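Typing Class and Open Practice: Frequently Asked Questions

The Ullmont Learning Center runs a beginner typing class for adults and an open practice room for anyone who has finished it. These are the questions we get most at the front desk. Last updated Thu 18 December.

Who is the class for?

Adults who type slowly, type with two fingers, or have never typed much at all. You do not need to own a computer. Most people who sign up are going back to work, filling out forms online, or tired of looking down at their hands.

How long does it last?

The class meets once a week for 13 weeks. Each session is an hour and a half with a short break. The next group starts in February.

What does it cost?

The full course is $20 for Ullmont and Drustby residents. People from other towns are welcome if there is space after the first week of sign-up, at the same price. Open practice is free.

Who teaches it?

Karine Friesen teaches the evening group and Garnet Paquette teaches the morning group. The lessons are the same in both, so you can switch if your work hours change. Please tell the front desk first.

What kind of keyboard will I use?

A standard full-size keyboard with a cable. We do not use laptops for the first half of the course. The keys on a laptop are often closer together or flatter, and beginners tend to do better on one layout until the home row feels normal.

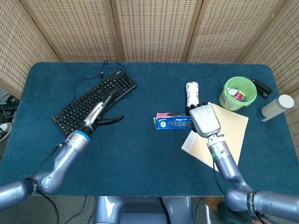
Can I bring my own keyboard?

Yes, if it plugs in by USB. Wireless keyboards are fine in open practice but not in class, where too many of them have dropped their connection in the middle of a timed drill. Put your name on it. The lost and found already has 3 nobody has claimed.

Do I have to learn the number pad?

It is covered in weeks nine and ten. If you do not need it, you can use those sessions to work on accuracy instead. People looking for office or warehouse jobs usually want it. Your right hand rests on 4, 5 and 6, with the thumb over the zero, and you learn to reach up and down from there. 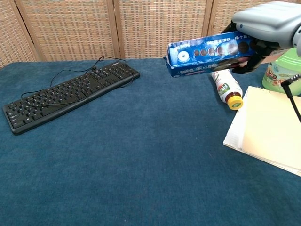

The reach to the top row gives people the most trouble, and short daily practice helps more than one long session on the weekend. Ten minutes of copying receipts or phone numbers is enough.

How fast will I be at the end?

It varies a lot. We test speed in the first and last weeks, and you get both scores on paper. We do not rank anyone, and we do not share scores with employers or with the job office. If you need a signed certificate of attendance, ask your teacher before the last class.

My wrists hurt when I type. Should I still come?

Check with your doctor first. In class we can lower your chair, move the screen, or give you more breaks. Keep your wrists level and your elbows close to your sides. Stop when something hurts, even during a test.

What if I miss a class?

You can miss two and still get the certificate. The drill sheets are in the gray binder at the front desk, and you can make up the work in open practice.

When is open practice?

Monday through Thursday, from noon until we close. You can stay an hour, or longer if no one is waiting. Printing is limited to 300 pages a year per member. No food in the room. Drinks need a lid.

How do I sign up?

Come to the front desk with something that shows your address, or call and ask for Kendra Fortin. We do not take sign-ups by email. If the class is full, she will put you on the waiting list and call you when a seat opens.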